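Gripper closes on the tin but it slips out when lifting (school club, simulator)

Posted by Ama Ansah, 23 Jan 2025

Hi all! I help out with the robotics club at Daltstead and we're having a brilliant time with the Rashti simulator, but we're stuck. Our task for the February round is to pick up a tin of tuna and put it in a tray. The arm gets there fine - it comes down lovely and straight with the fingers either side. 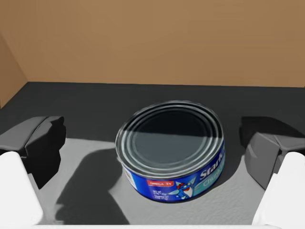

Then it closes, starts to lift, and the tin slides down and drops. We've tried 44 runs and got 4 clean lifts. The pupils have already put the grip force up as far as the settings page allows. Is it friction, or are we holding it wrong? They're so keen to crack this one!

brindunetti_fan
Had the same with a mug. Reinstall it, worked for me.

Ondier
What a fun task! I'd look at height first. A low tin doesn't give the fingers much side to hold, and if they close near the top rim they just ride up over it. Get the club to lower the closing point a few millimetres at a time and write down what happens.

Next, check how soon the lift begins. Ours started before the fingers had finished closing, so we put in a short pause and it made a huge difference. Leave friction till last, and put the force back to the default while you test - squeezing too hard can make the tin pop out in a simulator.

Ama Ansah
Thank you! Lowered it and added the pause, and we got three lifts in a row before home time. Trying the tray next.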